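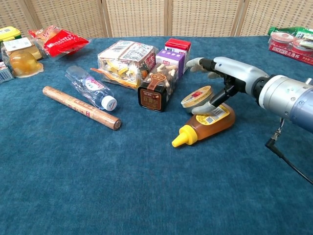
Projekttagebuch Greiferversuche, Standort Zendcombe
Eintrag vom 14. November 2025
Verfasst von: Lungile Shabalala

Der Vormittag begann mit einer Verzögerung. Der Controller Cai meldete nach dem Einschalten einen Fehler auf der Handschnittstelle und gab die Hand erst nach dem zweiten Neustart frei. Ruan Engelbrecht führt dies auf die gestern Abend eingespielte Konfiguration zurück, in der noch die Kennung des Parallelgreifers eingetragen war. Die Kennung wurde berichtigt und im Wechselprotokoll vermerkt. Künftig ist beim Tausch des Endeffektors zuerst die Konfiguration zu laden und danach die Spannung zuzuschalten. Bisher ist beides in beliebiger Reihenfolge geschehen.

Auf dem Programm stand der Vergleich der mehrgliedrigen Hand von Stekholm mit dem Parallelgreifer von Lotix an gemischten Lebensmittelpackungen. Der Lotix-Greifer hat seine Reihe gestern absolviert, heute war die Hand an der Reihe. Der Tisch wurde wie vereinbart unaufgeräumt belegt, die Packungen also dicht beieinander und zum Teil liegend. Oratile Venter hatte angeregt, die Anordnung vom Vortag anhand der Skizze wiederherzustellen. Das ist nur näherungsweise gelungen, und ich halte für den Bericht fest, dass die beiden Reihen in diesem Punkt nicht streng vergleichbar sind. Bei rollenden Gegenständen genügen wenige Millimeter, um einen Griff von leicht zu schwierig zu verschieben.

Die Greifkraft der Hand war im Controller zunächst auf 35 Prozent des zulässigen Wertes begrenzt. Für die Getränkekartons und die Dose mit den Knabbereien erwies sich das als ausreichend. Die Kartons ließen sich aufrecht umfassen, ohne dass die Seitenwände sichtbar nachgaben. Beim Parallelgreifer hatten wir gestern an denselben Packungen Druckstellen festgestellt, und zwar immer auf der Höhe der Backenkanten. Die Hand verteilt die Last auf mehrere Fingerglieder, und dieser Unterschied dürfte in der Auswertung deutlich ausfallen.

Weniger günstig verlief die Arbeit an der Honigflasche. Sie lag auf der Seite, unmittelbar daneben stand die kleine runde Dose auf der Kante. Vorgesehen war, die Flasche mit Daumen und Fingern zu fassen und die Dose dabei unberührt zu lassen. Der Daumen setzt bei dieser Annäherung von oben auf der Flasche auf, während die Finger noch über die Dose hinwegreichen müssen. Die Bahnplanung behandelt die Hand beim Anfahren als geschlossenen Quader und berücksichtigt nicht, dass Daumen und Finger unterschiedlich viel Platz beanspruchen. Im ersten Durchgang kippte die Dose um. Im zweiten hielt der Daumen Kontakt zur Flasche, die Finger schlossen jedoch zu früh und fassten ins Leere. Erst nachdem Herr Engelbrecht den Anfahrwinkel von Hand geändert hatte, kam ein brauchbarer Griff zustande. In der Wertung zählt dieser Durchgang nicht, weil von Hand eingegriffen wurde. Jad Kassab hat dem zunächst widersprochen und wollte ihn mit Vermerk aufnehmen. Wir haben uns darauf geeinigt, ihn in einer gesonderten Spalte zu führen.

Zur Unterlage ist Folgendes nachzutragen. Das blaugrüne Tuch bremst liegende Flaschen merklich, und die Wasserflasche ist heute kein einziges Mal vom Tisch gerollt. Auf der blanken Platte, die wir im Mai verwendet haben, war das ein ständiges Ärgernis. Allerdings nimmt das Tuch Falten an, sobald ein Finger darüberstreift, und die Tiefenmessung reagiert darauf empfindlich. Frau Venter hat das Tuch zwischen den Durchgängen glattgestrichen. Ich habe sie gebeten, dies nur noch nach einem festen Zeitplan zu tun und jeweils einzutragen, damit wir bei der Auswertung wissen, welche Aufnahme zu welchem Zustand gehört.

Mittags Telefonat mit Kenna Lindsay. Sie bittet darum, die Ergebnisse nach Verpackungsart zu ordnen und die Gegenstände nicht einzeln aufzuführen. Fachlich spricht einiges dafür. Eine durchsichtige Tüte mit einzeln verpackten Stücken verhält sich unter dem Finger anders als jede feste Dose, gleichgültig, was sie enthält. Ich habe zugesagt, die Tabelle entsprechend umzustellen, zugleich aber darauf hingewiesen, dass die Einzelwerte im Anhang erhalten bleiben müssen. Über die Beschaffung wurde nicht gesprochen. Frau Lindsay erwartet vor der Entscheidung eine schriftliche Empfehlung und möchte darin auch die Umrüstzeiten wiederfinden.

Zu den Umrüstzeiten liegt bisher nur eine belastbare Angabe vor. Der Wechsel vom Parallelgreifer auf die Hand hat heute früh 82 Minuten in Anspruch genommen, den Fehler am Controller eingerechnet. Ohne diesen Fehler wäre es erheblich schneller gegangen, doch eine Schätzung möchte ich an dieser Stelle nicht eintragen. Herr Kassab wird den Rückbau am kommenden Versuchstag mit der Stoppuhr begleiten.

Nachmittags wurde die Kraftbegrenzung schrittweise angehoben. Das Ergebnis war uneinheitlich. An den festen Packungen brachte die höhere Kraft keinen erkennbaren Vorteil. An den weichen Tüten hingegen rutschte der Inhalt bei stärkerem Zugriff zur Seite, so dass die Hand am Ende nur noch Folie hielt. Frau Venter vermutet, dass hier die Schließgeschwindigkeit wichtiger ist als die Kraft. Herr Kassab hält eine andere Fingerstellung für den besseren Weg. Beide Vorschläge wurden notiert und sollen getrennt geprüft werden, zuerst die Geschwindigkeit, da sie sich ohne Eingriff in die Griffbibliothek ändern lässt.

Das Dreierpack Becher im roten Karton am rechten Tischrand wurde nicht angefahren. Die Hand hätte sich dafür so weit zurückziehen müssen, dass das Kabel unter dem Unterarm eine enge Schlaufe bildet. Überhaupt verlangt die Kabelführung eine Entscheidung. Das Kabel hängt derzeit frei nach unten und hat genügend Spiel für alle Griffe in der Tischmitte. Bei tiefen Annäherungen kommt es jedoch dem Tuch nahe, und einmal haben wir den Durchgang vorsorglich abgebrochen. Herr Engelbrecht schlägt eine Führung entlang des Unterarms vor – mit Klettbändern, die sich beim Wechsel des Endeffektors ohne Werkzeug lösen lassen. Ich habe zugestimmt, unter der Bedingung, dass die volle Drehung des Handgelenks anschließend erneut abgenommen wird.

Zur Kamera nur kurz. Die Kalibrierung von gestern wurde übernommen und zu Beginn sowie am Ende der Reihe kontrolliert. Die Abweichung lag beide Male innerhalb der Vorgabe. Die Stellwand hinter dem Tisch bleibt stehen. Sie hält die Bewegungen im übrigen Raum vom Bild fern, und ihr feines Geflecht hat die Erkennung entgegen meiner Befürchtung nicht gestört. Schwierigkeiten bereiten weiterhin durchsichtige Kunststoffe. Die Wasserflasche wurde mehrfach nur am Etikett erkannt, so dass der Griffpunkt zu nahe an der Mitte lag. Für die Hand war das ohne Folgen. Mit dem Parallelgreifer hatte derselbe Fehler gestern zu zwei Fehlgriffen geführt. Ob man der Hand diese Toleranz als Vorzug anrechnen darf, wenn die eigentliche Ursache in der Bilderkennung liegt, ist zwischen Herrn Kassab und mir offen geblieben.

Mein persönlicher Eindruck nach diesem Tag ist vorsichtig günstig. Die Hand bewältigt unregelmäßige Formen besser, als ich im Mai erwartet hätte, und sie geht mit den Verpackungen schonender um. Der Parallelgreifer ist ihr dafür in engen Lücken überlegen und wesentlich einfacher einzurichten. Für eine Anwendung mit wenigen, gleichbleibenden Packungen würde ich nach heutigem Stand weiterhin den Greifer von Lotix vorschlagen. Für gemischte Bestände reicht die Datenlage noch nicht. Der Versuchsplan sieht für jede der beiden Ausführungen 1000 gewertete Griffe vor, und davon sind wir weit entfernt.

Offen für den nächsten Versuchstag:

Hüllkörper der Hand in der Bahnplanung aufteilen, Daumen gesondert (Engelbrecht)
Schließgeschwindigkeit an weichen Tüten variieren, Kraft unverändert lassen (Venter)
Rückbau auf den Parallelgreifer mit Zeitmessung (Kassab)
Kabelführung anbringen und Handgelenk abnehmen (Engelbrecht, Shabalala)
Tabelle nach Verpackungsart umstellen, Einzelwerte in den Anhang (Shabalala)

Die Anlage wurde ordnungsgemäß heruntergefahren, der Arm in Ruhestellung gebracht und der Schlüssel für den Schaltschrank zurückgegeben. Die Packungen bleiben über Nacht auf dem Tisch. Frau Venter hat die Lagen neu eingezeichnet und die Skizze in Fach 6 abgelegt.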